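Re: What the club does with your contact details

Hi all,

Thanks for the replies so far, and sorry I've been slow. I promised I'd go through the membership form before September, and I finally sat down with it on 25 June 2023 with a big pot of coffee.

An earlier message from the list said:

> I joined the Skondville branch last year and gave my phone number
> for race notices. Now I'm getting texts about the Ramine raffle too.
> Did I agree to that? And can I see what you have on file for me?

Fair questions! The short answer is no, you didn't agree to raffle texts, and yes, you can see your record. Just write to the list owner and we'll send it over.
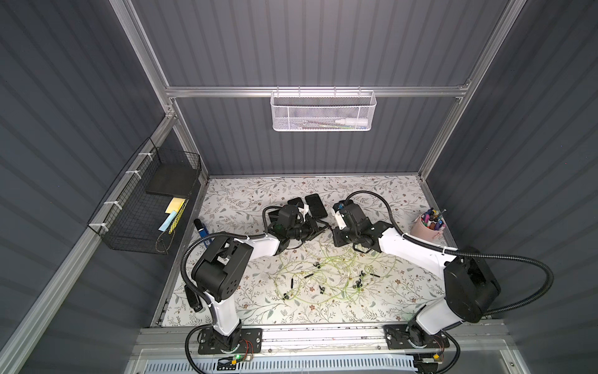

Filed under: Members, Privacy

We have 163 members on the books right now, split between Istport and Skondville. The old form had one box for everything - notices, social stuff, raffles, the lot - so once you ticked it you got every message going. The new form has 3 boxes, and you can leave all of them blank and still race.

Official notices (the annual meeting, dues, rule changes) will go to everybody by email, and I don't see a way around that. Texts are only for people who ask for them. If you race at the Gebremichael course you might want them, because start times there move around like crazy when the wind is up.

I also found 1190 old records from people who left years ago, some of them with home addresses. I'd like to delete anything we don't need for the accounts. If you object, please speak up on the list and tell me which records you'd keep.

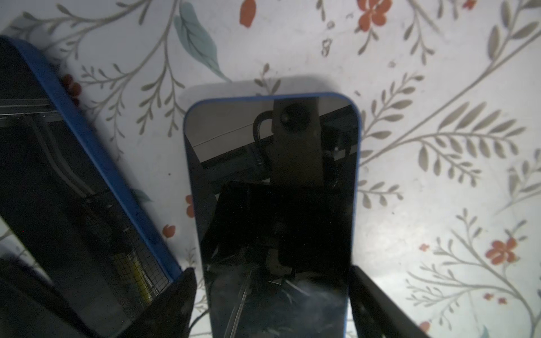
What I need from you

Fill in the new form, even if nothing has changed. It has 16 questions, mostly name and boat details, and you can skip the one on emergency contacts if you only come for the socials.

Paper copies are at the Istport clubhouse, or reply to me off-list and I'll email you one.

Cheers,
Membership desk, Istport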